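In Praise of the Bad Waiting Room

The dentist in Pumville has redecorated. Gone are the brown chairs that stuck to your legs, and gone is the fish tank with the one fish. The new room has soft lighting, a water dispenser with cucumber in it, and a screen that plays a river. I sat there for 50 minutes last September and I have never been so annoyed by a river.

A waiting room used to admit what it was. You were stuck, the chairs knew it, and the magazines were old enough to recommend a diet that had since been blamed for something. I read most of a feature on preparing your home computer for the year 2000 while waiting for a filling, and I was a grown man with a mortgage at the time.

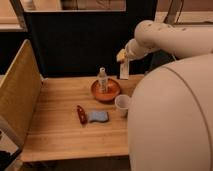

My friend Jennylyn Espiritu thinks I'm being ridiculous. She runs the front desk at a vet's office in Dakthorpe, where they put in new benches and a coffee machine, and she says the complaints dropped off right away. I believe her. People will forgive a lot for a coffee. I would only point out that the appointments still run late, and that the dog in the next seat gets nothing out of it.

What bothers me is where the money goes. My dentist could have hired another hygienist. Instead there's a room designed to make me forget I was told 3 o'clock, and the bill has gone up to cover the cucumber.
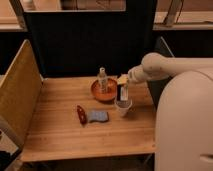 Vol. 3, No. 50

Sorcha Hanrahan, who edits this column and has cut better jokes than the ones you're reading, asked what I'd have them do. Fair question. I'd like a hard chair and a clock that works. I'd like somebody to come out and say, "He's behind, it'll be half an hour, go get a sandwich." I would go get the sandwich. I might even come back.

They've asked me to rate my last visit online. I gave the fish five stars.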